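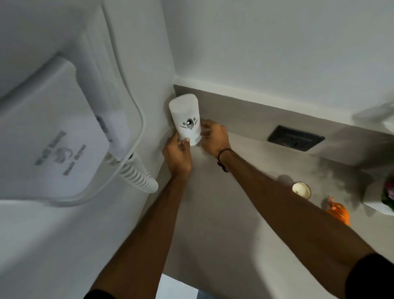

Clem Gilchrist would call it a smell with a job to do, and most later writers on room scenting have stuck close to that. Room scenting = putting a fragrance into indoor air on purpose, at home, in shops, in guest rooms. Older than soap in most places.

Room scenting
By the Prenari household desk, updated November
Print this page | E-mail this page

Early methods. Resin on hot coals, herbs strewn on floors, dried peel in bowls. Smoke first, then oils. Potpourri came to mean dried petals but the word was a stew to begin with, French from Spanish.
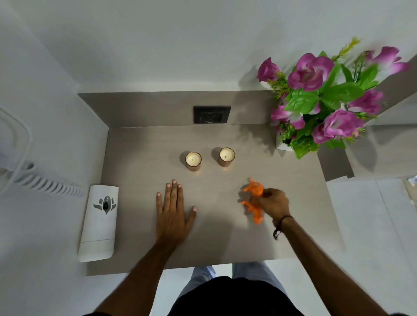 Candles. Wax holds the scent, heat lets it go. Soya and paraffin both common, beeswax less so as it has a smell of its own. Too much oil and the wick drowns. Makers talk of "cold throw" (unlit) and "hot throw" (lit), the two dont always match.

Notes. Borrowed from perfume. Top notes go quickly, citrus mostly. Middle notes are florals and herbs. Base notes hang on, woods, musk, vanilla. The Tivisau list, used by small blenders, has 11 families and puts lotus under
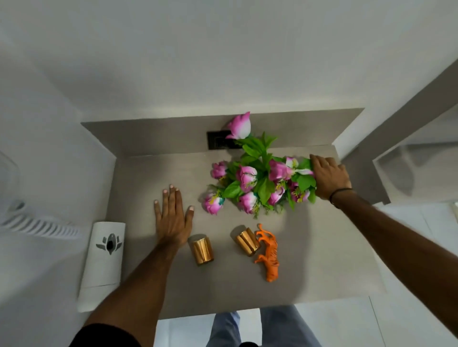
watery florals, next to water lily, though some blenders move it in with the greens. The rival Clamine list has 9 and leaves it out altogther.

Nose fatigue. People stop noticing a steady smell quite fast, so they add more. Visitors notice. Short bursts with gaps work better than a constant dose.

Safety. Some people get headaches or wheezing. Keep oils away from cats and birds. Open a window.

See also: Incense, Pomander, Wax

Contact us | © Prenari Reference | Back to top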